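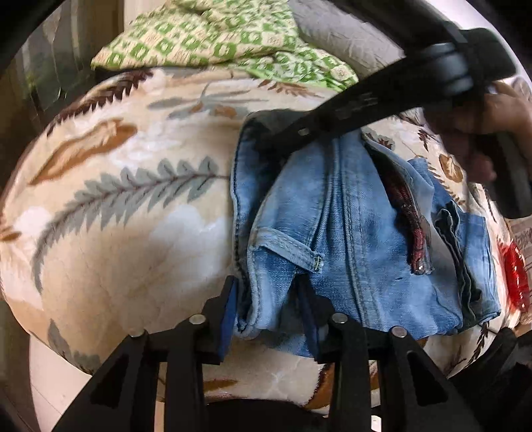

Zwischenbericht zum Projekt Prollwood
An: Kendra MacLeod, Spieleförderung Lanbridge
Von: Zoltán Halász, Projektleitung
26. Oktober 2020

Sehr geehrte Frau MacLeod,

hiermit sende ich Ihnen den Zwischenbericht für die zweite Förderphase von Prollwood, unserem digitalen Kartenspiel für Telefon und Tablet. Der Bericht folgt der Gliederung, die Sie uns für die erste Phase gegeben haben.

1. Stand der Entwicklung

Das Regelwerk ist seit vier Wochen geschlossen. Gespielt wird mit 40 Karten, jede Hand besteht aus acht Karten, und der Talon bleibt verdeckt bis zur zweiten Runde. Die Partie zu zweit und die Partie zu viert laufen beide stabil. Die Partie zu dritt haben wir vorläufig herausgenommen, denn die Wertung war hier nicht gerecht: Wer als Letzter ausspielte, hatte einen zu grossen Vorteil. Fouad Haddad arbeitet an einer neuen Verteilung der Punkte für diesen Fall.

Der Computergegner besitzt jetzt 4 Stufen. Die unterste Stufe war im Sommer noch zu stark für Anfänger, dies wurde korrigiert. Auf der höchsten Stufe denkt das Programm bei älteren Geräten manchmal zu lange nach - bis zu 16 Sekunden pro Zug. Dieses Problem ist noch offen.

2. Testrunde

An der geschlossenen Testrunde haben 406 Personen teilgenommen. Die Betreuung lag bei Hussam Karaki, welcher auch die Rückmeldungen gesammelt und geordnet hat. Am meisten gelobt wurde die Tagesaufgabe. Kritik gab es an der Einführung: Viele Personen haben nicht verstanden, wann man einen Stich ablehnen darf. Wir haben die Einführung deshalb neu geschrieben und in kürzere Schritte geteilt. Ein Teil der Tester wünscht sich auch eine Funktion zum Zurücknehmen des letzten Zuges. Gegen den Computer werden wir das erlauben, gegen menschliche Gegner nicht.

3. Grafik und Ton

Die Kartenbilder sind vollständig. Die Musik kommt vom Studio Filtumov und wurde in der vereinbarten Qualität geliefert, allerdings mit einer Verspätung von zwei Wochen. Bei den Hintergründen fehlen noch zwei Motive.

4. Abweichungen vom Plan

Die Übersetzung ins Arabische macht Majdi Khalaf. Sie ist inhaltlich fertig, aber die Schrift von rechts nach links verursacht Fehler in der Punktetafel. Der Anbieter Rizk, der unseren Spielserver betreibt, hat den Vertrag zu gleichen Bedingungen verlängert. Im Budget gibt es daher keine Änderung, nur eine kleine Verschiebung von Grafik zu Programmierung, die im Anhang A steht.

5. Nächste Schritte

Im November möchten wir die Punktetafel reparieren, die Rechenzeit der höchsten Stufe verkürzen und die offene Testversion bereitstellen. Ob die Partie zu dritt schon dabei sein wird, kann ich heute nicht versprechen. Ich bitte Sie um eine kurze Bestätigung, dass die Verschiebung im Budget von Ihrer Seite in Ordnung ist.

Mit freundlichen Grüssen
Zoltán Halász

Weitere Beiträge
Prollwood: Bericht zur ersten Förderphase
Spielregeln für zwei und vier Personen
Hinweise für Testerinnen und Tester
Anhang A: Budgetübersicht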